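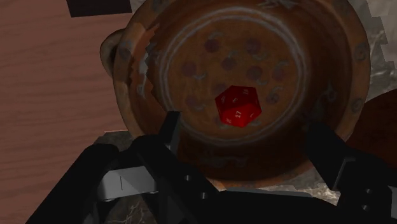 News > Company announcements > Software

Reading time: 4 minutes

Derkeo releases Hindach 2, a grasp planner that admits when it has no idea

FLANDLEY, May — Derkeo today released Hindach 2, the second major version of its grasp planning software for robot arms with parallel grippers. The new version plans pickups from inside bowls, trays, crates and other things with sides, a category that includes most of the places people put objects and that the first version treated as a personal insult.

Hindach takes a camera view and a rough idea of what is wanted, and returns a list of possible grasps with a path to each one. Version 1 did this well on flat tables. Customers, inconsiderately, kept owning containers. A gripper reaching over a rim has to fit both fingers inside the wall, close them on something small, and leave again without taking the crockery along. Version 1 would often find a perfect grasp on the object and a path to it that went straight through the side of the bowl.

Hindach 2 plans the grasp and the way in together. The wall of the container is part of the problem from the first step, and so is the gripper's own bulk, including the brackets and housings that engineers tend to leave out of the collision model on the grounds that they are ugly. Candidate grasps with no safe way out are dropped early, which frees up time for the ones that might work.

The release was developed against a simulated test set of 1519 tabletop layouts, built in-house by Derkeo and known internally as the cupboard. It favors awkward small objects, and twenty-sided dice have a special place in it. A twenty-sided die has parallel faces, which should make a two-fingered grasp simple, and it nearly always presents them at an angle no gripper would choose. The numerals on the faces have their uses too: perception modules like to report them as separate objects. The bowls are chipped, stained, patterned and glazed in colors that make edge detection work for its living. The painted dots in some of them were reported as items for pickup by an early build, which tried to collect several. Derkeo considers this fixed.

New in this release:

Container-aware planning. Rims, walls and handles are modeled as obstacles, and a handle is no longer offered as a grasp unless the user asks for the whole container.

Surface pattern filtering. The perception module compares color with depth before calling something an object. Paint is flat. Hindach 2 now knows this.

Refusal with reasons. When no grasp clears the safety margin, the planner says so and names the obstacle. Version 1 returned the least bad option with the same cheerful green check mark it used for everything else. The check mark has been retained for grasps that deserve it.

Replay tool. Any plan can be stepped through in the viewer, forward or backward, with the rejected candidates shown in gray. Beta users report spending more time on this than they had meant to.

Hutsuliak, which makes sorting cells for small parts and was one of 3 beta sites, ran the software alongside its existing planner through the spring. Its engineering team asked for one change above all others, a way to turn off the pop-up that congratulated operators on a completed pick. The pop-up is off by default in the shipping version. It can be turned back on in the settings, under Other.

There are limits. Hindach 2 supports grippers with 2 fingers and no others. Suction tools are on the list for a later version and have been for a while. Clear glass remains difficult, and shiny or see-through plastic can still produce a depth reading with holes in it, in which case the planner asks for another view before committing. Deep, narrow vessels such as vases will be refused in most cases, politely. Results in simulation do not carry over to hardware without calibration, and the manual now has a chapter on this that is longer than the rest of the manual. Derkeo recommends reading it before the first pick on a real arm, and suspects it will be read after.

Existing customers can upgrade at no charge from the account page. Configuration files from version 1 are converted on first launch, apart from custom gripper models, which need to be exported again with the brackets left in. A trial version with a smaller set of layouts is available on request, dice included.

About Derkeo

Derkeo writes planning and perception software for robot arms from an office in Flandley. It does not make robots, and would like the couriers who keep delivering other people's to check the label.

Press contact: the Derkeo press desk, Flandley, mornings until 11:30. Afternoon calls go to support, who are friendly but will ask for a log file.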